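Butcher-block table top: oil or hardwax?

steltgate
2022-12-06
Bare wood table top, planks glued up, 40 mm thick. Sanded to 180 grit. It will see cups, bowls and the usual desk clutter. Mineral oil or hardwax? I would like to avoid refinishing every month.

Mamo102
Mineral oil never cures. On a table that holds paper and phones it will transfer. Hardwax, two thin coats, 24 hours between them.

jurer_k
Disagree on the coats. One is enough if you buff off the excess within 15 minutes. The second mostly sits on top and shows every ring.

Mamo102
One coat on end grain, maybe. On face grain I have had water marks after a single coat, twice.

irkari
What grit did you stop at, jurer_k? At 400 the wood barely takes any. At 120 it drinks it.

jurer_k
150, by hand, with the grain.

Tekle Endale
I have run one of these tops with hardwax – single coat in February, second coat a week later. Light, honey-colored wood, planks running lengthwise. 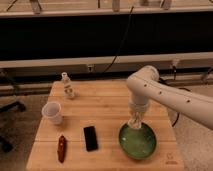 The second coat went on at roughly 700 square centimeters per milliliter, so very thin. Disposable cups are the worst offenders for rings, as people overfill them. A bowl with a glazed foot can scratch, so I put felt under those.

steltgate
Two thin coats, then. Did you sand between them?

Tekle Endale
Gray pad only, no paper. Vacuum well afterward.

jurer_k
I still say one.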